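The soup had to be ready by six, and Rosario Ferri had never been so happy in a kitchen!

He had carried the Hevska pot up 13 steps from the cellar, the big dented one his aunt used for weddings, and now it sat on the stove with two chickens in it, a fist of ginger, and every carrot the Zanetti shop would sell him. The whole stairwell smelled like Sunday dinner at somebody's grandmother's. He tasted. He added salt. He tasted again and did a little dance by the sink.

"More lemon," said his daughter, who was nine and always right about lemon.

"More lemon!" he shouted, and squeezed in two.

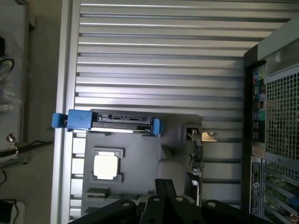
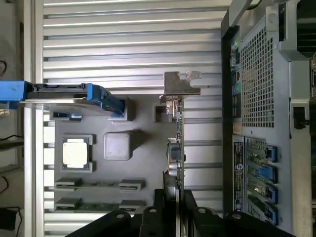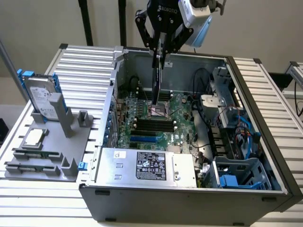

Then the noodles. Oh, the noodles! He had rolled them himself that morning, long and floppy and a bit uneven, and they hung over the chair backs like washing. They went into the broth by the handful and came up silky, and he fished one out and ate it standing, burning his tongue and not minding at all.

By six there were 19 people on the landing, holding bowls they'd brought from home. The Eswood sisters had brought bread. Old Gundeo from the top floor had brought only a spoon, a huge one, and he went first.

He ate slowly. He looked at the ceiling. Rosario held his breath and gripped the ladle.

"Is there," said Gundeo, "any more of this?"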